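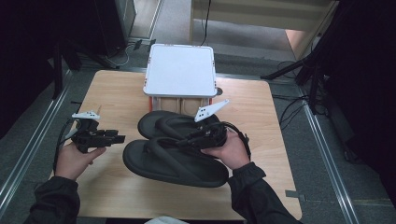
Shared workshop builds hand-held grippers to teach a robot to put shoes away

Members of the Vistside shared workshop have finished a working pair of hand-held grippers and are now using them to record simple household jobs, starting with slides and sandals. The recordings are meant for Fiko, a two-armed robot that the same group is putting together in the back half of the building.

The grippers are held one in each hand, with the jaws pointing forward. A person does the job at a table the way the robot would have to do it, using only the jaws, and the movement is logged along with video. Each gripper is black, carries a white triangular fin with holes in it on top, and is wired by a black cable that runs back past the wrist.

Work on the pair began in November. The first version was too heavy at the front and tired the wrist after a few minutes. The second had a trigger that stuck when the spring got warm. The current version is the fourth, and the group says it will stay with this one until the first set of recordings is complete.

Parts for the two grippers came to 765 dollars, paid from the workshop's project fund. The most expensive items were the motors' position sensors, bought secondhand from Kongkaew, a parts dealer that also supplied the bearings for the robot's shoulders. The fins were printed on the workshop's own machine. Fingers are treated as a wear item and changed when the tips start to round off.

Slides were picked for the first round for practical reasons. They are light, they don't break when dropped, and the broad strap gives the jaws something to close on. They are also harder than they look. A thick sole can catch on the table when the shoe is pulled sideways, and a strap pinched too close to one edge will let the shoe swing. When one slide rests on top of the other, the operator has to move them in the right order or both will shift.

The group has 2957 recordings on disk so far. Each is checked by a second person before it is kept, and any in which the operator touched a shoe with a finger is thrown out. Sessions are limited to 90 minutes, after which someone else takes over. Nine members have been trained to use the grippers, and the group would like more, as people differ a good deal in how they approach the same shoe.

Fiko itself is not ready to try the task. Its left arm moves under power, but the right arm is waiting on a replacement gearbox, and the mounting plates that will let it carry the same fingers as the hand-held units have yet to be cut. The first test will be done with one arm and one slide – the two-arm version comes later.

There is still disagreement over what to record next. Some members want to move on to folding dish towels, which they say would be more useful in most homes. Others would prefer to stay with footwear and add laces, buckles and children's sizes first. A decision is expected once the first slide test has been run.

Drawings for the grippers, along with a parts list and wiring notes, will be posted on the workshop's project page when the trigger housing has been redrawn. A workshop in Tultevby has already asked for a copy and plans to build a pair with a longer handle for larger hands.

Vistside members who want to learn to use the grippers can sign up on the sheet by the tool desk. No experience with robots is needed. Training takes one evening, starts at 6:30 p.m. and includes a supervised practice session at the table.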